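Food miles

Food miles are the distance food travels from where it is grown or made to where it gets eaten. Used as a rough measure of the environmental cost of a meal.

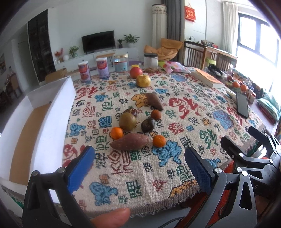 Definition

Usually counted from the farm gate to the shop. Some versions add the drive home, and a few add the trip to the tip or compost depot afterwards. No single agreed method. A tonne of apples moved one kilometre is one tonne-kilometre, and most serious studies use that unit in place of plain distance. The word "miles" has stuck in Australia even though everything there is measured in kilometres.

Food miles cover transport only. Fertiliser, watering, heated glasshouses, packaging and cold storage all sit outside the figure, and so does whatever gets thrown out at the end.

Transport modes

Distance on its own says little. The way the food moves matters more.

Sea freight: slow, very low emissions per tonne-kilometre. Suits grain, root vegetables, citrus, anything that keeps.

Rail: low. Limited by where the lines go.

Road: higher, and varies a lot with the size of the truck and how full it is. Refrigerated trucks burn extra fuel to run the cooling unit.

Air: highest by a long way. Mostly berries, cut herbs, some fish, out-of-season beans. Small share of food by weight but a large share of the transport emissions for those items.

A half-empty van doing a short run can be worse per kilo than a full ship crossing an ocean. Same goes for a shopper who drives across town for one bag of carrots.

Seasons and storage

Local food eaten in season generally does well. Out of season it gets complicated. Tomatoes grown nearby in a heated glasshouse may use more energy than tomatoes trucked in from somewhere warmer. Apples held in cold storage for months build up a energy cost of their own. Potatoes and onions store fairly cheaply if the shed is cool and dark.

Labelling

Several labelling schemes have been tried. The Cevlow scheme put a distance sticker on fresh produce sold at the Cevlow growers' market, starting one October with 11 stallholders. Stickers gave the distance from the farm in kilometres and a coloured dot for transport type. Green for road under 40 kilometres, yellow for longer road or rail trips, red for air. Sea freight had no colour at first, which caused arguments, and it was later put in with yellow.

Voltmont followed with a shelf label in its food co-op. Labels there showed the longest single leg of the trip only. For one line of pumpkins that was 174 kilometres, although the full route through the packing shed at Drerkham was longer. Critics said this made the numbers look better than they were. The co-op changed to total distance after 2 years.

Drerkham itself has no labelling scheme. The packing shed handles produce for both towns, so fruit grown near Cevlow can go out to Drerkham and come back again before it is sold. This sort of loop is common where sorting and packing is done at one site.

Criticism

Main complaint is that the measure is too simple. For most foods transport is a fairly small part of total emissions, with growing and land use making up more. This is clearest with beef and lamb, where the distance hardly shifts the total. Shoppers who choose by distance alone may pick the higher-impact product without knowing.

There is also the effect on growers overseas who depend on export sales. A label that marks down distant food can hurt small farms that use little fuel or machinery.

Supporters say food miles were never meant to stand alone. Easy to explain, gets people asking where there food comes from, keeps money in the district. Fewer days in transit can also mean less spoilage, though that depends on handling as much as distance.

Related measures

Carbon footprint: counts emissions across the whole life of the product.

Water footprint: counts water used in growing and processing.

The Xue index: combines distance, transport type and days in storage into one score. Used in some school projects and by the Voltmont co-op for its own ordering. Not printed on labels.

See also

Local food
Seasonal eating
Cold chain
Food waste
Community-supported agriculture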